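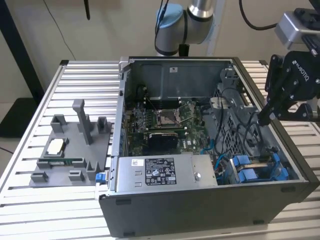
Old office desktops are the cheapest computers going and most of what's wrong with them is dust, a flat coin battery or a bit of memory that has worked its way up. An hour at the bench sorts a lot of it. First job, side panel off and the case laid down flat, the way the Dell is lying, so you're looking down into it and can get both hands in. Working on an upright tower is misery. Screws drop behind the board and you never see them again. Slatted bench top like mine, same problem with the gaps – put a tea towel along the front edge, or get a tray next to the case with proper holders on it. Grey plastic does fine.

Before you open it

Switch off, plug out of the wall, then press the power button and hold it for a count of 6. Drains what's left. Monitor lead, network lead, the lot, all off. People leave the speaker lead in and drag it off the desk.

Touch bare metal on the case before you touch anything green. Do it again every time you've walked off for a cup of tea. No wool jumpers, no carpet slippers. A wrist strap is a couple of quid and I do own one, somewhere.

Take a photo of all the cables before you pull any. Then another one closer up. You think you'll remember where the thin blue ones went. You won't.

Dust

Soft paintbrush, one inch, new, kept only for this. Brush towards you and hold the hoover nozzle a hand's width off to catch it. Never put the nozzle on the board. Hold fan blades still with a finger while you brush them, spinning them fast with air is bad for the bearings.

Drive cages with all the little square holes are the worst bit, they clog like a cooker hood. Cotton buds. If the drives come out on blue plastic handles, squeeze and slide, it makes life a lot easier, and you can wipe the cage down propery from both sides. Put a bit of masking tape on each drive with a number so they go back where they came from.

Power supply – leave it shut. Brush the grille from outside and that's your lot. The silver box can hold a nasty charge long after it's unplugged and there is nothing in there worth a tidy. If it smells burnt, replace it whole. I've had two from Fovico, both quiet, but check the plugs match first because some makes use their own.

The processor socket

If the processor is out and the lever is up, like in mine, treat that socket as if it was wet paint. Bare contacts. No brush, no cotton bud, no sleeve, no breath. One bent contact and the board is scrap more or less. If you're stopping for the day put a plastic socket cover on, or failing that shut a clean lid over the whole case. I use the lid off a Benurlow storage box, about the right size for most towers.

When the new chip goes in, find the little triangle on the corner, line it up, lower it straight down. No pushing. Lever down after and it will feel stiffer than you'd like. Then thermal paste, a blob like a small pea, old stuff wiped off the cooler first with kitchen roll and a drop of surgical spirit.

Memory

Clips open, stick out, brush the slot, stick back in. Press at both ends till it clicks. If it doesn't click it's the wrong way round, look at the notch. Nine times out of ten a beeping computer is just this.

Screws

Ice cube tray, one compartment per stage, work left to right and put back right to left. I was using saucers untill the cat. Magnetic dishes are fine for screws, keep them well away from hard drives.

Screwdriver: a decent number two cross-head with a long shaft does nearly all of it. My Tuominen one has lasted longer than the last 7 cheap ones put together.

Putting back

Cables tucked to one side so nothing can touch a fan. Check nothing is loose by tilting the case gently and listening. Rattle means screw. Find it before the power goes on, not after.

Run it with the side off for ten minutes, hands out, and see that all the fans turn. Then panel on.

Do it again in February, or sooner if you've got pets or it lives on the floor. Ours goes on a shelf now.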